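Budget for two hand-held grippers, what am I forgetting?

Hatem Benmoussa
Hello to all. Our small group must send a purchase list before Friday. We want two hand-held grippers to record demonstrations of picking up bottles and small cartons in a bedroom. My total is 2000 dollars. How much must I keep for spare parts? I never planned such a thing before.

Radwa Mahrous
I did this purchase in February. We paid 677 for each gripper from Gandbridge, without mounting brackets. Please ask if the brackets are included, because our seller did not say it. Then count the finger pads. One set costs 46 and we ordered five sets, so it is already 230. With your total you will have 416 left for brackets, storage cards and shipping.

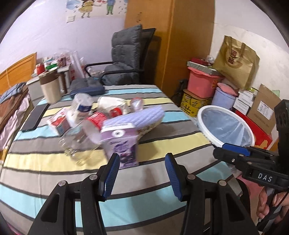
Also buy the objects from the normal supermarket. Drink cartons and plastic bottles cost very little, and you can replace them when they become crushed. I would not pay for a special object kit.

Lahcen Belkadi
Buy one only and see. Second one is waste of money in my opinion.

Radwa Mahrous
Lahcen, with one gripper he cannot record tasks for two hands. Hatem, please check this point with your group first.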